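Tidying, Take 600

The contract with Zadico specified 3000 accepted demonstrations of a single household activity, designated "tidy the desk." Karim Mahrous had been hired in March to produce them. He sat at the operator station from six in the morning until two in the afternoon, wearing the gloves, and the hand at the other end of the link did what his hand did 70 milliseconds later.

The delay was constant. He had stopped noticing it during his second week at the station and had started noticing its absence at home, where cups arrived in his grip sooner than he expected them to.

The acceptance criteria ran to four pages. An episode began with the hand at rest and ended with the hand at rest. The operator was to approach each object at a steady speed, grasp once, and release once. Hesitation longer than two seconds was grounds for rejection. So was what the criteria called "non-purposive motion," a term the reviewers at Dirier had never defined. Karim had worked out its meaning from the rejections. Scratching was non-purposive. So was straightening an object that was already in its place.

Take 600 was rejected. The report came back at 9:40.

"Non-purposive motion, 31 s to 38 s," it read. "Operator holds position above container. No grasp attempted. Please repeat."

He opened the replay and moved to the thirty-first second. The hand had come in over the organizer and stopped there. The index finger bent slightly and straightened again. At thirty-eight seconds it withdrew, went to the marker, picked it up cleanly, and completed the episode without a fault.

He had no memory of stopping. He checked the glove log, assuming a dropped packet. There was no dropped packet. The glove had recorded a right hand held still in the air, with a small tremor at the wrist, for seven seconds.

He wrote to the reviewer and asked for an exception. The form allowed 656 characters. He used most of them to explain that a person who tidies a desk does sometimes stop and look at what is on it, and that a policy trained only on people who never stop would presumably never stop either. He read it over and deleted the second half. Then he submitted it.

The answer took an hour. It was from someone who signed as Tomen, and he could not tell if this was a person or a department.

"Exception declined. Looking is not an action. The hand has no camera in it."

Karim considered this correct on both points. He marked the take for repetition and sent the reset request to the room. The objects would go back to their starting positions, according to the layout sheet, and he would begin again with the marker.

While he waited he ran the last trained model, which the engineers called Danko, on the same layout. This was permitted between takes. He took the gloves off and laid them on the console so that nothing he did could reach the hand.

Danko lifted out of the rest position and went in at a steady speed. It was a good approach, better than his – the path was smoother at the elbow, and the fingers opened early. It crossed the table and arrived over the organizer. Then it stopped.

He looked at the clock in the corner of the console. Two seconds passed, and then three. The index finger bent slightly and straightened again.

Take 600 had been rejected, and no rejected take was ever used for training. He pulled up the list of episodes behind the model and started reading from the first line, looking for the others.
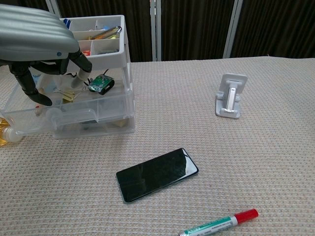

Take 601

The reset was confirmed at 11:15. Karim put the gloves back on, left the list open on the second screen, and moved toward the marker at a steady speed.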